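Cludeck Opens Repair Bench for Surgical Robot Instruments, Promises to Answer the Phone

PARNELL, Aug 27, 2019 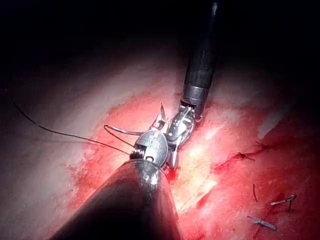 Cludeck, the service firm that has looked after surgical robots for hospitals since before its own coffee machine was last serviced, today opened a dedicated setup and repair bench for robotic instrument arms at its Parnell workshop. The bench handles one model of operating room robot, the Trurden, and one part of it in particular: the arm, from the base joint out to the coupling where the instrument clips on.

A Trurden has a reputation for being easy to live with until the day it stops in the middle of its morning self-test and displays a code that the manual defines as "see service." The new bench exists for that day, and for the much duller days that help put it off.

"Surgeons talk about the wrist, because the wrist is the part they see," said Munther Aoun, head of field service at Cludeck. "It bends, it holds a curved needle, it gets the applause. Everything that makes it bend is a cable running down a long dark tube to a set of drive disks that have never been applauded by anyone. We are the disk people."

The work starts with the disks. Each arm arrives on a padded cart and is bolted to a steel post, where a technician cleans the coupling face, checks the drive disks for play and runs each axis slowly through its full travel. Cable tension is measured with the arm cold and again after 16 minutes of continuous motion. Arms that read differently the second time go to the back of the shop for new tensioners. Arms that read the same go on to friction testing, and their paperwork, to the disappointment of the staff, goes with them.

A full check runs to 200 steps. Yanling Tang, who wrote the procedure, admits that the first draft was shorter.

"It was a nice, clean document and it missed a worn bearing," Tang said. "So now it is a long document. People complain about step 140, where you take the cover off again after putting it back on at step 131. I have tried it the other way. You end up with a pinched wire and a very quiet ride home."

Final setup is done at the hospital. Two technicians travel with every returned arm, one to work at the patient cart and one to sit at the surgeon console and move the controls. They bring the instrument tips together until they almost touch, hold them there, and look for drift. After that comes suturing on a practice pad: drive the needle, pass it to the other instrument, tie the knot, trim the tails. The technicians' knots are not pretty and are not meant for use on anyone. They do show whether the arm goes where the hand tells it to, and whether a jaw that should be holding still is holding still.

Kuzmenko Surgical Center, the first customer for the service, sent in its arms during a trial that began in March. Orest Ostapchuk, who manages operating room equipment there, said the main change was in his inbox.

"I used to get a message saying arm 2 feels funny," Ostapchuk said. "That was the whole message. Now I can pull up a friction chart and see that arm 2 does feel funny, and on which axis. I still get the message, of course."

The bench also comes with a short course for hospital staff, taught on site by Cludeck trainer Stela Bratu. It covers seating the sterile adapter, wiping down the coupling, storing the arms between cases and reading the error log. Bratu devotes a full half hour to parking the arms, a subject on which she holds strong views.

"Fold them in, lower them, lock the brakes," Bratu said. "Please do not hang anything on them. I have seen a lead apron on one. I have seen a birthday balloon. The calibration did not enjoy the balloon as much as you would think."

Bookings for the Parnell bench are open now. Loaner arms can be reserved for the length of a repair, and hospitals are asked to send each arm in its original transport bracket. Cludeck will accept arms wrapped in blankets, but there will be a conversation.

Media and service inquiries: Vitalii Chornovol, Cludeck press office, Parnell. Callers reporting an error code are asked to write it down before restarting the machine.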